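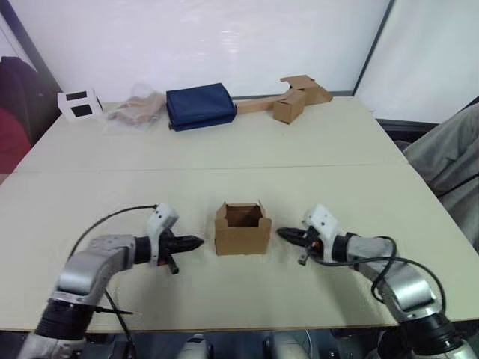
Une machine qui plie des cartons, Bindu voulait bien, mais pour le concours Lokden il fallait au moins qu'elle les plie mieux qu'elle. Qianru haussa les épaules. Le club avait voté en septembre, contre son avis, et depuis elle notait les essais dans un cahier sans y croire. Au dixième, elle avait cessé de soigner son écriture.

1. Le pliage

Un rabat, puis l'autre. Valdis parlait de progrès — il en parlait chaque mardi. 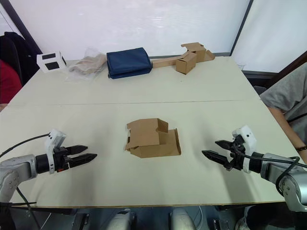
2. La prise à deux mains

Qianru relut le règlement. Le jury donnait des points pour « l'autonomie », mot que Valdis prononçait avec gourmandise et qu'elle soulignait d'un trait méfiant. Une pince appuyait, l'autre restait ouverte devant, et le carton subissait.
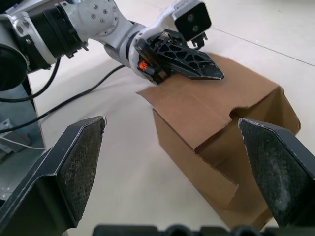 Combien de temps avait-on pour l'épreuve ? Sept minutes, remballage compris.

Elle calcula que sa grand-mère, en sept minutes, aurait expédié tout le stock d'une épicerie. Valdis trouva la comparaison injuste. Il restait le sac bleu à ranger, et il demanda le silence.
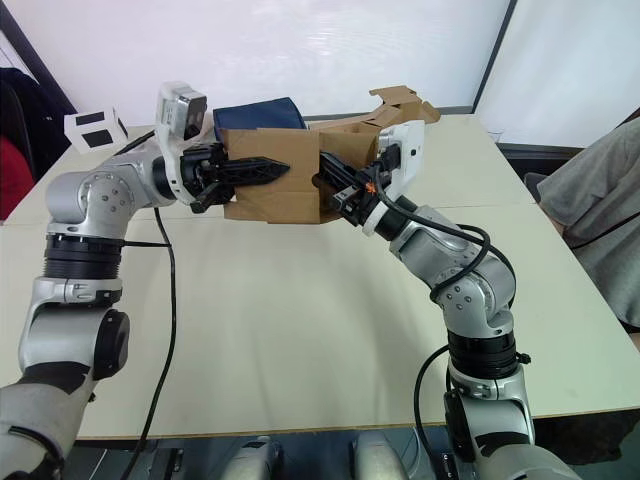
Le carton et le sac bleu, entre les deux pinces.

— Tu notes quoi ? demanda-t-il.

— « Carton froissé. »

Il voulut qu'elle ajoute « sac dedans ». Elle l'ajouta, au crayon.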